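Betreff: Re: [sauerteig] Roggenstarter wird nach der Sommerpause nicht mehr wach
Von: Lacey Parsons
Datum: 22. August 2024

Libor Skála schrieb:
> Hallo zusammen,
> mein Roggenstarter stand während des Urlaubs hinten im Kühlschrank und riecht jetzt stechend nach Nagellackentferner. Oben steht eine graue Flüssigkeit. Zweimal habe ich ihn mit Typ 1150 gefüttert, er wirft ein paar Bläschen und sackt dann wieder zusammen. Wegwerfen und neu anfangen? Und nehmt ihr für die Führung lieber Glas oder Kunststoff?
> Gruß
> Libor

Lieber Libor,

bloß nicht wegwerfen! Der Geruch heißt erst mal nur, dass er Hunger hat, und die graue Brühe gießt du einfach ab. Solange nichts Pelziges oder Rosafarbenes drauf ist, würde ich ihm noch ein paar Tage geben. Meiner hat schon längere Pausen überstanden und danach wunderbare Brote getrieben, ich freue mich jedes Mal wie ein Kind, wenn er wieder hochkommt.

Ich mache es so: einen Teelöffel vom alten Ansatz, dazu 50 g Roggenvollkorn (das 1150er geht auch, aber mit Vollkorn kommt er viel schneller in Gang) und 50 g Wasser, gut handwarm. Den Rest vom alten Ansatz hebe ich im Kühlschrank auf, bis der neue sicher läuft. Dann alle 16 Stunden auffrischen, immer wieder nur mit einem Löffel als Anstellgut. Viele nehmen zu viel vom alten Teig mit, und dann schleppt man die ganze Säure weiter. Nach der dritten Runde sollte er fruchtig riechen und sich verdoppeln. Wenn nicht, stell ihn wärmer, in den Backofen mit eingeschalteter Lampe zum Beispiel - bei mir sind das knapp 30 Grad und er liebt es.

Zum Gefäß: Für den Starter selbst bin ich bei Glas geblieben, da sieht man von der Seite, wie er arbeitet, und ein Gummiband zeigt den Stand an. Für den eigentlichen Teig nehme ich aber seit Jahren Kunststoff, möglichst gerade Wände und eine weite Öffnung, damit man mit der Teigkarte überall hinkommt. Er muss lebensmittelecht sein, alles andere ist Geschmackssache. Ungefähr die Form, die ich meine, hängt unten dran.

Ach ja, und Brunello hatte im Frühjahr sein Rezept für das 1.000-g-Mischbrot mit Schrotbrühstück geschickt, das habe ich letzten Samstag endlich gebacken. Was für eine Krume! Ich habe den Roggenanteil auf 42 Prozent gesetzt und 2 Löffel Rübensirup dazugegeben, das mache ich sofort wieder. Brunello, wie lange lässt du das Brühstück quellen, über Nacht oder reicht ein Nachmittag?

Viele Grüße aus Skevetthorpe
Lacey

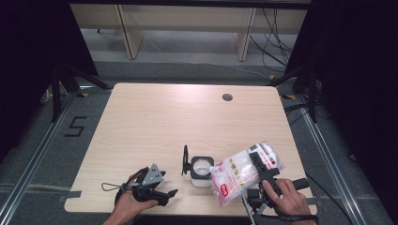 Anhang: weißer Kunststoffbehälter mit schwarzem Rand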